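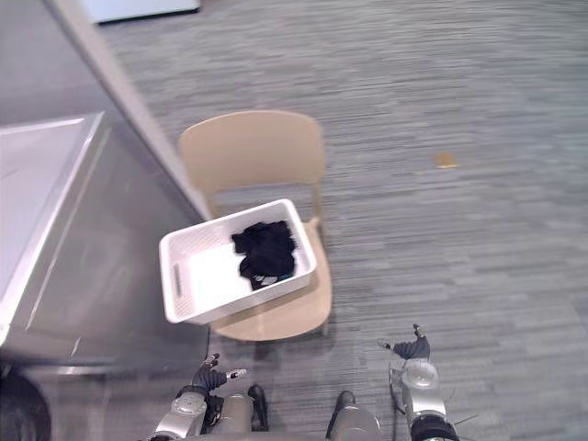
Print this page
E-mail this page

Where the laundry waits: notes for the November talk
Speaker: Bushra Rajput
Slides: Amna Hayat

Start with the lights up. Leave the title slide on while people find seats. Say good morning, say who I am, say that Amna made the slides and will take questions with me at the end.

Opening. Ask for hands: who has clean clothes sitting on a chair at home right now? Wait for the hands. Don't comment on the number. Say that the talk is about that chair, and about the step between the dryer and the drawer.

Slide 2. The survey. We had 634 replies from people who use the Mirani newsletter. The question was where laundry goes when it is clean but not put away. Chair was the top answer, then bed, then floor. Read the three answers slowly. These are newsletter readers, so don't claim it speaks for every household.

Slide 3. Why a chair. It is at hand height. It is close to the closet or the machine. It usually isn't in use. A basket set on a seat also saves bending, and for people with bad backs that is a good enough argument to keep doing it. I don't want to tell anyone to stop using the chair. The trouble starts when the basket stays there and other things land in it.

Slide 4. The basket. Shallow or deep? I prefer shallow for sorting. With a deep basket the socks go to the bottom and stay there. A shallow one shows you everything and it fills up early, so you have to deal with it. The drawback is carrying - a full shallow basket spills on stairs. Mention the Rumik tray and the taller Plusano one, both on the table by the door for people to handle at the break. No prices, they change.

On size: check the seat before buying. A long basket on a small seat hangs over the front or the side. Fine with one shirt in it, less fine with wet towels at one end. Put the heavy end over the middle of the seat.

Slide 5. Black clothes. Amna's slide, but I will read it. Sort darks by feel and label if the room is dim. Black shirt, black leggings and black pillowcase all look the same in a heap. Find the tag first, then shake the item out by the shoulders or waistband. Fold on a flat surface if there is one nearby.

Slide 6. The last item. Most people in our home visits emptied a basket down to one or two things and then left it. Usually the thing has no place to go: worn once, needs a button, belongs to someone else. Suggest a hook for worn once and a small bag for repairs. The Fakine hooks are fine, any hook is fine.

Slide 7. Exercise, 30 minutes, in pairs. 2 baskets per table, mixed clothes. One person sorts, the other writes down every item that gets picked up and put back. Swap halfway. Amna walks the left side, I walk the right. Give a warning before the swap.

After the exercise, take comments from 2 tables only or we run over. Ask which items were put back and what was missing in the room.

Handouts are at the back. Spare pens in my bag. Collect the baskets before people leave, and check under the clothes for pens.

Print | E-mail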